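About Us
Our School
Programs
Admissions
Employer Partners
Contact

About the Mulcahy School of Hospitality

The Mulcahy School of Hospitality is an independent vocational school offering certificate programs in food service, beverage service, front desk work and event planning. The school was established to serve working adults who wished to enter the hospitality trades without leaving their present jobs, and that remains the purpose of most of its course offerings. Classes are held in the morning, in the late afternoon and in the evening, and students may move between sections when their work hours change.

Our History

The school began as a short evening course in dining room service, taught in rented rooms above a restaurant supply store. Enrollment grew steadily, and the course was extended to 11 weeks. In later years the school acquired its present building on Prulorier Street, a former furniture showroom, and added a teaching kitchen, a small reception area used for front desk instruction, and a library. The second floor was opened to students after a long renovation – the original windows were kept – and now houses the lecture rooms and the student office.

Over 100 students complete a certificate each year. Many are employed in the region's hotels, restaurants and private clubs, and a number have returned to the school as part-time instructors.

Our Approach

Instruction at Mulcahy is built on supervised practice. Each program opens with a period of classroom study covering workplace safety, food handling rules, guest relations and basic arithmetic for the trade. Students then proceed to practical sessions in small groups, where no instructor is responsible for more than nine students at one time. Written tests are given at the midpoint and at the end of every program. Practical assessments are graded by two instructors, at least one of whom has not taught the student.

The school holds that courtesy can be taught. Students are asked to greet guests, answer complaints, take reservations by telephone and correct their own mistakes in front of their classmates. They receive written comments after each exercise, and these are kept in a folder that the student takes home at the end of the program.

Programs of Study

Certificate in Dining Room Service
Certificate in Beverage Service
Certificate in Front Desk Operations
Certificate in Event Planning
Short courses in menu writing, cost control and wine basics

The Cora Scholarship

The Cora Scholarship covers full tuition for students who are returning to work after a period of caring for children or relatives. Applications are accepted each January and are reviewed without regard to previous experience in the field. Recipients attend the same classes as all other students and are under no obligation to the school after graduation.

Beverage Service
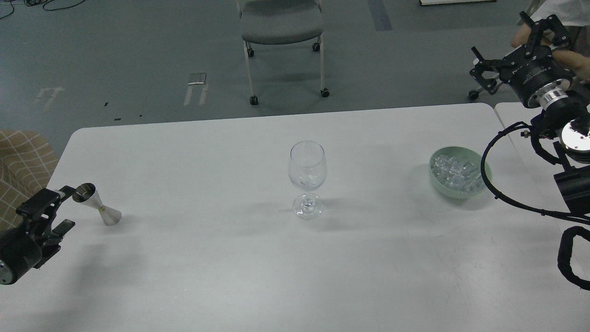
The Certificate in Beverage Service is the school's most requested program and is offered in the spring and fall terms. It covers the law on serving alcohol, stock control, the preparation of standard drinks and the care of guests who should not be served further. Measuring is taught from the first practical session, using a double-ended steel jigger with a larger cup and a smaller one, and students work with stemmed glassware and ice until they can prepare an order without hurry. Nonalcoholic drinks are given equal time in the course and in the final assessment.

Employer Partners

The school maintains a placement office, which is open to current students and to graduates of any year. Among our partners is Lirkix, a regional catering firm that accepts students for supervised work placements in the summer months. Partner employers visit the school each term to describe their openings and to meet students – attendance is voluntary – and they have no part in grading.

Visiting the School

Prospective students are welcome to attend an information session or to observe a class by arrangement with the admissions office. Sessions begin at 6:30 p.m. and include a tour of the teaching kitchen. The building has step-free access from the parking lot, and an elevator serves the second floor.

Request Information
Apply
Scholarships
Student Handbook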